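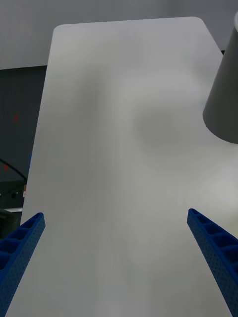
White tabletop, pale gray-white up close, rounded corners at the far side.

White desk/table people, does it ever stop looking grubby?
Posted by nia_ifans, October, 7:42 pm

So I'm finally replacing the dining table (it doubles as my work desk, my sewing table and the place where mail goes to die) and I have my heart set on a white one. Matte, not glossy. I had a glossy one in my last apartment and it showed every single fingerprint and I swear I spent half my life with a cloth in my hand.

My sister says I'm nuts and that white anything in a house with two kids is asking for it. She has a dark brown table and you can see every crumb on it from across the street, so I'm not sure she gets a vote!

Anyway, has anyone lived with one for more than a year? Does it yellow? Do pens come off? I'm looking at the Gudenport and the Brusport, both the long version. Budget tops out at 1,000 with delivery.

- Nia

gravyboat_19
7:58 pm

Had a matte white for four years. Pens come off if you catch them the same day. Turmeric does not come off, ever, I don't care what anybody on here tells you. I have a yellow ring where a takeout container sat overnight and I've made peace with it. There's a plant on it now.

No yellowing otherwise, but mine isn't near a window.

marthas_attic
8:10 pm

I'm going to disagree with the whole idea, sorry Nia. Matte is worse than glossy. Glossy shows prints but they wipe right off. Matte grabs the grease from your forearms and then you get those dull patches where you sit, and you scrub, and the scrubbing makes a shiny spot, and now you have a shiny spot in the middle of your dull patch. Ask me how I know.

Get wood. Oil it twice a year. Done.

pete in the basement
8:21 pm

"Oil it twice a year. Done." lol. Martha, I have known exactly zero people who oil their table twice a year. I oiled mine once, when I bought it, and there's a ring on it from every mug I've owned.

Nia, I've got the Gudenport in white, the shorter one. Two years in. It's fine! It gets a sort of gray look by the weekend and then I go over it with dish soap and warm water and it's white again. The rounded corners are great if you've got little kids running around at head height. My only gripe is the legs, which need tightening every couple months or it wobbles when you type.

marthas_attic
8:30 pm

I oil mine twice a year, Pete. I have it on the calendar.

nia_ifans
8:34 pm

Ha, okay, I believe you Martha, but I know myself and I would never do it.

Pete, is the wobble bad? I sew on it, and my machine is an old heavy thing that shakes like a washer on spin. That might be a dealbreaker.

pete in the basement
8:41 pm

For sewing, hmm. I'd want to try it first. With the bolts tight it's solid, but a machine going all afternoon might work them loose faster. Put lock washers on when you build it, they cost pennies.

loomis_and_sons
9:05 pm

Brusport owner here, had it since last spring. Much heavier, doesn't budge, took my brother-in-law and me most of an evening to get up the stairs and we were not speaking by the landing. If the sewing machine matters, go with this one.

Downsides: it costs more, and the edge chips. I caught mine with a chair arm and there's a nick the size of a grain of rice. I filled it with the little repair stick from Premus and I'm the only one who can find it now.

gravyboat_19
9:12 pm

Seconding the repair stick. Do it in thin layers and let each one dry. I did mine in one fat blob and it looks like gum.

Also placemats, Nia. I know they're a bit grandma. Get them anyway.

eynon_lane
9:47 pm

Whatever you do, keep the magic eraser sponges away from it. They're very fine sandpaper, and I bet that's where Martha's shiny spots came from. Dish soap, soft cloth, dry it after. For pen I use a dab of rubbing alcohol on a cotton ball, but test it underneath first.

marthas_attic
9:55 pm

...it was the sponge. Fine. I still say wood.

nia_ifans
10:16 pm

You guys are the best. I'm leaning Brusport now, if I can squeeze it into the budget, and I'll bribe somebody with pizza to help on the stairs. Going to the store to lean on the floor model and shake it like a crazy person. And no turmeric until the kids leave for college!

Martha, if it all goes wrong you can come over and say I told you so.

marthas_attic
10:20 pm

I'll bring the oil.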